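Firnlow Tabletop Objects

Last updated: April 15, 2021
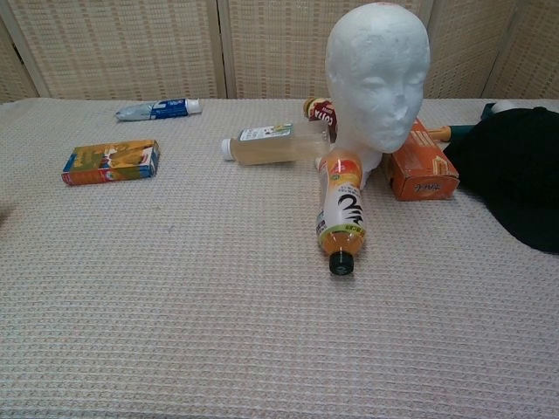

## What this is

Firnlow is a collection of color photos of everyday things set out on a table. Each folder is one table setup. The things are ordinary: drink bottles, small cans, cardboard boxes, cloth items, and now and then something of a less common shape, like a styrofoam mannequin head. The photos and notes are kept together so that people who work on sorting, labeling, or drawing household objects can use the same set.

There are 2000 photos in 48 setups. This card covers all of them.

## The table

The table in the opening photo has a beige waffle-textured cloth on it and a folding screen with woven light-tan panels behind. Other setups use a plain cloth or a bare top. The background is written in the `backdrop` column as `screen`, `wall`, or `open`.

Items are laid down loosely. They may stand, lie on a side, touch each other, or partly hide each other. We did not line them up or turn the labels to the front.

## Folder layout

```
firnlow/
 setups/
 001/
 photos/
 items.csv
 notes.txt
 names.csv
 CHANGES.txt
```

`items.csv` has one row per object. `names.csv` is the full list of allowed names with a short note on each.

## Columns in items.csv

- `item_name`: from the list in `names.csv`
- `pose`: `upright`, `side`, `flat`, or `draped`
- `hidden`: `no`, `part`, or `most`
- `touching`: names of any items it touches, or blank
- `label_text`: what can be read, typed as it appears
- `sure`: a score from 1 to 5, where 5 means the labeler had no doubt about the name

## Naming rules

Containers are named by shape and material first. A plastic bottle on its side is `bottle_plastic` with pose `side`, whatever is in it. The color of the liquid goes in the notes. Do not guess the flavor or the kind of drink from the color.

If a container is partly hidden and could be a can or a bottle, use `container_small`. The one beside the mannequin head is named this way. Its label has red, white, and gold on it and part of a word that looks like coffee.

Dark fabric is hard. If it could be a cap or a folded cloth, use `fabric_item` and set `sure` to 2 or lower. Katherine Huanca and I went back over these rows in setups 001 to 048 and changed many of them from `cap`.

A box is `box_cardboard` when the material is clear. The orange one is entered like that, with its main color in the notes.

## Known problems

- Clear plastic is often marked with a loose outline at the end away from the cap.
- `touching` was filled in by eye from one view. Things that look like they touch may have a gap between them.
- Lettering outside the Latin alphabet was left blank in the first round. Mitra Ghorbani is filling it in.
- Setups 017 and 031 share a `notes.txt`. The second one is wrong.

## People

Setups and photos: Nilton Londoño, Katherine Huanca. Labels: Mitra Ghorbani, Bartosz Pawlak. Card and name list: Ivone Frota.

Send corrections to Bartosz with the setup number and the row. The next pass over the name list is planned for August.

3 comments · 5 shares

Search this project Go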